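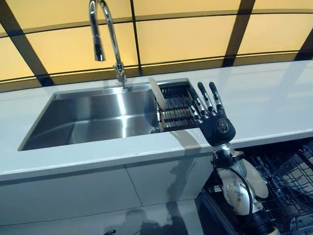 The robot's hand at the sink, with one plate standing in the rack.

Premanent opens kitchen teaching programme for humanoid robots

October 2026. Premanent has started a new programme in which people with no technical education teach a humanoid robot to handle plates between a sink and a dishwasher. The work is done by remote control in a full-size training kitchen, which our company built in July together with its partner Gumede.

The operator wears a pair of gloves and a headset, and the robot follows the movement of the arms and fingers.
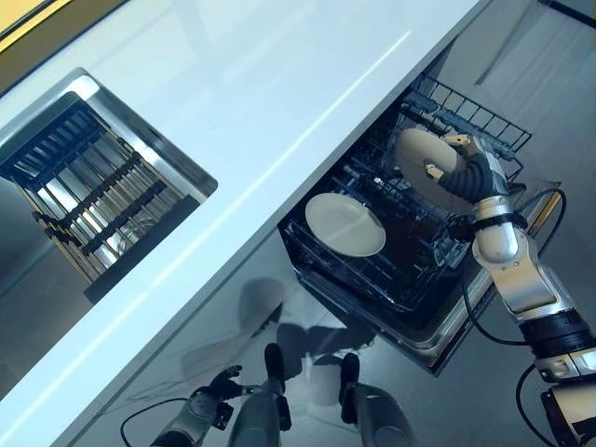 One demonstration lasts 70 seconds on average. Premanent has recorded 2,000 demonstrations until now and wishes to reach 3,000 before it trains the next version of its control software, Vostuvum.

"A plate is a good teacher," said Leanne Haworth of Premanent. "It is thin and smooth, and the operator must decide where to hold the rim before the hand arrives there. We want to keep these small decisions in the recording."

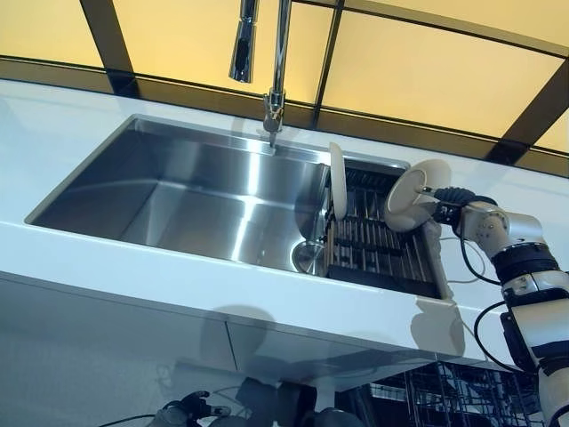

A second plate is held upright and tilted towards the dish rack.

Each recording joins the views of the cameras with the positions of the joints. Demonstrations with a mistake are also kept, and they are marked separately.
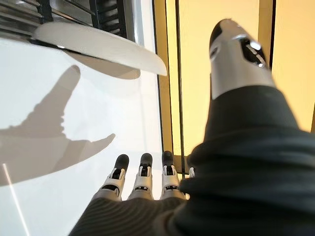
Mackenzie Bélanger finds that the first hour is the most difficult, as new operators "close the fingers too early and then wait for a feeling which does not come".

A first set of 300 demonstrations will be given to Donel for independent tests. Companies that wish to visit the training kitchen may write to the Premanent press office.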